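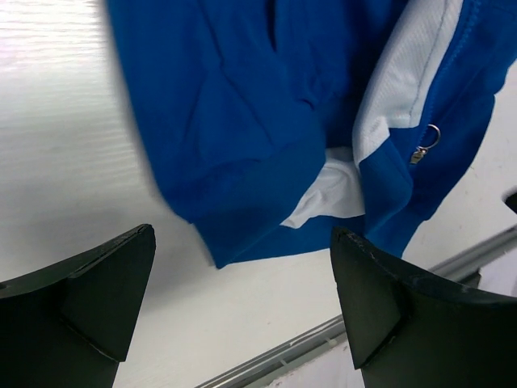
Textiles and Daily Life, Unit 4: Why Sportswear Took Over
Handout for the second-year group, revised March 2024
Wilma Leemans

Read this before the seminar. Last year several people read it during the seminar, and it showed.

1. Where we left off

Unit 3 ended with wool. For most of the nineteenth century, if you did something energetic outdoors, you did it in wool, and you were damp. Team clothing began as ordinary clothing in an agreed color. The idea that a sport might need its own garments came slowly, and the idea that you might wear those garments to buy bread came much later.

2. Knit against woven

You need this distinction for the written paper, so please get it straight now. A woven fabric has two sets of threads crossing at right angles. A knit is made of loops. Loops can open and close, so a knit gives when you bend your arm. A plain weave mostly doesn't, unless something stretchy has been added to the yarn.

Rib knit is the case to learn. Columns of knit and purl stitches alternate, the fabric pulls in on itself, and it springs back after stretching. Hence cuffs, waistbands and the necks of sweaters. It also explains why an old cuff goes slack before the sleeve wears out: it has been doing all the work.

Brushing comes up here too. Run a knit over fine wire rollers and the surface fibers lift into a nap, which traps air and feels warm. It also pills. Students always ask whether pilling means poor quality. Sometimes. Short fibers pill more than long ones, but strong synthetic fibers hold on to their pills, while weaker ones let them drop off. Your expensive sweater may just be tidier about falling apart.

3. The Brirkholm survey

Ingegerd Sandberg's wardrobe survey covered 56 households in Brirkholm and logged 3083 garments, socks excluded (there was a dispute about socks). Look at her third table. Over 1000 of the items were classed as sportswear, and only 11 households reported that anyone played a sport. Jozef Bakker reads this as aspiration. I read it as elastic.

Bakker's reply is in the course reader -- it is longer than the survey.

4. For the seminar

Bring one garment with at least two kinds of fabric in it. Clean, please. Find the rib, if there is one, and stretch it across and then lengthwise. Write down which way it gives more.

Luuk Michiels will have the magnifiers. They go back to him afterward -- all of them.

Reading: Sandberg, chapters 2 and 3. Avotiņš on dye is optional until June, when it stops being optional.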